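[shelves-and-tables] Re: Two tables pushed together, what to do with the gap?

Date: Apr 17, 2019

Hello all,

thank you for the answers to my first message. I was away from the list for some days and I will try to reply to everything in one go. I quote the part I mean, so that the new members can follow.

First, the working tables as they are at present, with the books at the wall and the small tools on the right: 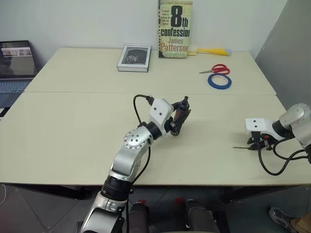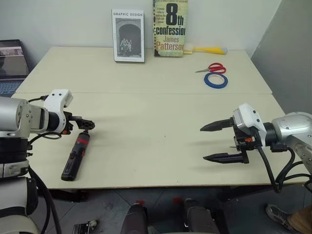
> On the tables: I would not screw them together if you are
> renting. Put felt between them and push hard. As for the
> books, they will slide down sooner or later if they only
> lean on the wall. A cheap bookend costs less than a new
> cover. And why do you keep a paperback on a work table at
> all? In my workshop everything that is not a tool goes
> out of the door.

About the felt. I bought one strip from Danzer, 2 mm thick, self-adhesive. Before I glue it I would like to know if it collects dust. Small screws like to go into the seam, and I am afraid that felt will hold them there and I will not get them out with a magnet. Has anybody used cork instead? Clokeo sells a cork tape, but only in a roll of 30 metres, and I need less than two.

About the bookends. I agree with you that leaning is not a good method. The metal bookends which I tried have a wide foot, and the foot wants to be under the books. With only two books there is not enough weight on it and the whole thing walks away. In October I made one from a piece of angle iron, but it left a grey line on the wall and my landlord is a very exact man.

About the paperback. It is "8th Confession" by James Patterson, and I am reading it in the pauses, while glue is drying. I am learning English also from such books, because the sentences are short and people speak in them as people really speak. The graphic design book is for the labels. I want to make new labels for all my drawers and I cannot decide on the letters. So both books have work to do, and I ask for permission to keep them.

Now my second question, which I forgot last time. What do you do with the things you take in the hand every few minutes? For me these are the scissors, the blue painter's tape, the brush with the yellow handle and the cordless screwdriver. I have tried:

- a Zilero tray with 6 compartments. Nice, but the scissors are too long for every one of them.
- hooks on the wall. Again the landlord.
- a jar. The brush is fine in it, the scissors are fine in it, the tape of course does not go in.

At the end I always come back to putting them down flat on the back table. It works, only it takes the place where I would like to put a parts cabinet. Somebody here wrote about a rail from Tusier which is clamped on the table edge, without drilling. Is the clamp strong enough for a screwdriver? And does it fit on a table top with a rounded edge? I wrote to the shop and received a very polite answer to a different question.

I searched in the archive too (2,318 messages under "storage", my compliments to everybody), but most of it is about garages, and I have just one small room.

One more thing for the member who asked about marking the places of tools. I used painter's tape for this in my old flat. I put a strip under each tool and wrote the name on it with a pencil. It comes off without traces if you do not leave it for a whole summer in the sun. On a light table top the pencil can be read well enough.

If someone has experience with the cork, please write also how thick it was before and after pressing. I will wait with the felt until then.

With kind regards from a small room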